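Loading a dishwasher with a robot: bench tips from the Bradia kitchen

Posted November 3, 2022 by Deirdre Duggan

Quick one this month, I'm writing it between runs. Several of you asked how we got the plate task to behave after the Sutlow write-up, and what you'd need to copy it at home or in a workshop. So, tips. Rough order of usefulness. Nokuthula Motaung did most of the analysis, Liam Geraghty did most of the swearing at cables.

The short version of the result

We compared two ways of teaching the arm to move a plate from sink to dishwasher. First way: full demonstrations, start to finish, one after another. Second way: short demonstrations, each beginning from a bad spot (plate tilted, arm too low, rack pulled out a bit crooked). Same operator hours for both. Full demos got 20 plates racked out of 58 tries. Short ones did over twice as well on the same starting positions. One kitchen, one set of crockery, so don't go quoting it as a law of nature.

Start from the mess

If you only take one tip take this. People record lovely clean demos with the plate flat and square in the middle, then wonder why the thing falls to bits when the plate leans. Lean it. Lean it the other way. Leave it near a wall of the basin where there's hardly room for a finger. Record the recovery and stop there, you don't need the whole trip every time.

One plate until it's boring

Don't start with a full sink. One plate, empty rack. Lakshmi Iyengar wanted bowls in from the first morning and we lost most of October to it, because we couldn't tell whether the grasp was wrong or the bowl was just awkward. Plates first. Then side plates. Mugs when you're feeling brave.

Use a rack in the sink

A plate flat on steel is a horrible thing to pick up with two stiff fingers. No gap under the rim. Put a dish rack in the bottom of the basin, wire slats are fine, and there's somewhere for the lower finger to go. Cheap fix, better than anything we did in software that week. Pick a plate that stands out from the rack colour too, ours is pink on dark grey.

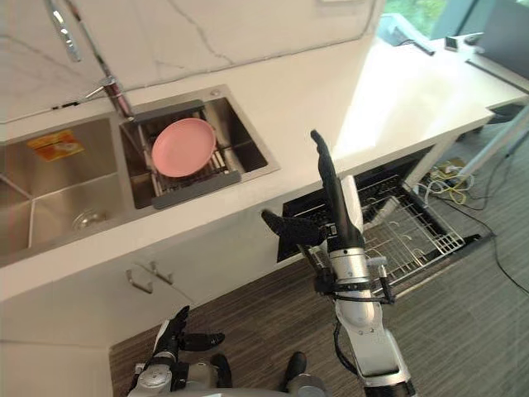

Pull the dishwasher rack out first

Treat it as a separate job. We tried having the arm open the door, pull the rack and load all in one go, and every small error at the door turned up again as a large one at the tines. Now a person opens up, pulls the rack out, steps back. Opening is its own task with its own demos. Hinata Sekiguchi is on that and will write it up seperately.

Mark the rack position, then stop marking it

Tape on the floor for the first day so you know the kit works at all. Then take it up. If the rack comes out to exactly the same place each time the arm learns the place and not the rack. We left ours down too long. Two days of demos binned.

Daylight

Steel sinks throw reflections about and they move as the sun does. Record morning and late afternoon as well as midday. Don't fix it with a blind, you'll only have to open the blind again eventually. Chrome taps same problem. Swing the spout to differnt positions between runs while you're at it.

Cables on the arm

Strap them at the wrist, leave a bit of slack, then bend the wrist through its full range by hand before you power anything up. If it pulls tight anywhere, redo it. Handwood sell a soft strap that doesn't slip, but any wide one will do. Check it again after lunch. Liam says check it before lunch too.

Write down the failures

Not just "failed". Ours go in a notebook with 5 headings: missed the rim, dropped it, hit the divider, hit the tines, gave up. Tally at the end of each batch. Hit the divider was top by miles, so that's where the next lot of short demos began. That's really the whole method. Look where it goes wrong, start there, record a few, train again.

When to stop

If 2 batches running come out the same, stop recording. More of the same demos did nothing for us. Change the plate or the starting height, or go home.

Still to sort

Wet plates. Cutlery, God help us. The Nic Giolla people have a softer fingertip we'd like to borrow. Scores per starting position are in Nokuthula's spreadsheet, ask her and she'll send it.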